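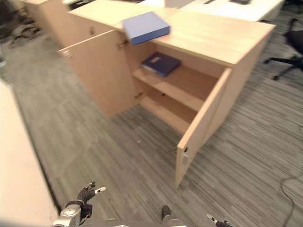
Home | Guides | Contracts | Disputes | Contact

How to serve a notice under a commercial contract

A notice that is sent to the wrong address, or by the wrong method, may have no effect. The steps below apply to most written supply and service agreements between businesses.

1. Find the notice clause. It is usually near the end, under "Notices" or "General". Check the schedules as well, as the address for service is often set out there.

2. Check for later changes. A party may have given a new address by letter. In a recent file between Keltska and Zosby, the contract named an office in Ustow that had been replaced by a one-line variation. The unpaid balance was £1,562.

3. Note the permitted methods. Email is only valid if the clause allows it. Where the clause says "by hand or first class post", use one of those, and send a copy by email for information only.

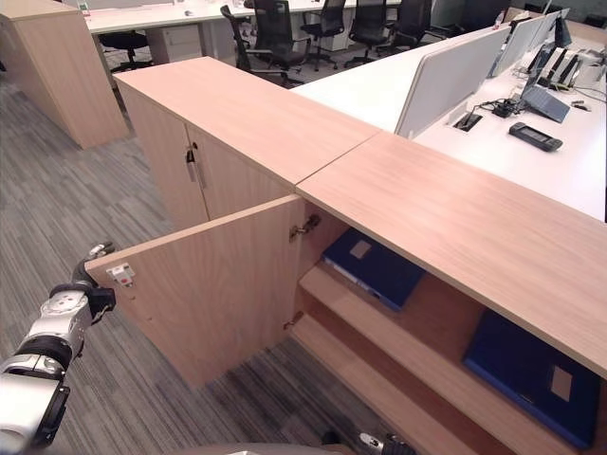

4. Work out the date of deemed receipt. Many clauses treat a letter as received at 9 a.m. on the second business day after posting. A notice posted on a Saturday will normally count from later than the sender expects. Count backwards from the deadline and allow spare days.

5. Draft the notice. State the parties, the contract, the clause relied on and the action required. Give the sum due as a figure, for example £677, and show how it was reached. Leave argument for the covering letter.
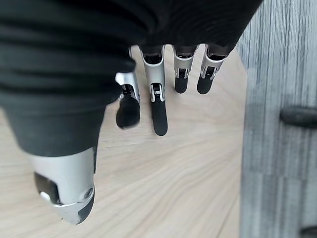
6. Have it signed by a person with authority. For a company this is normally a director, unless the contract names someone else.

7. Keep proof. Retain the signed copy, the certificate of posting and any delivery record in the contract file. Hand delivery should be recorded in a short signed note giving the time and the name of the recipient.

If the clause is unclear, serve by every method it could reasonably mean, and to each address given.

Guide prepared by Nour Khoury.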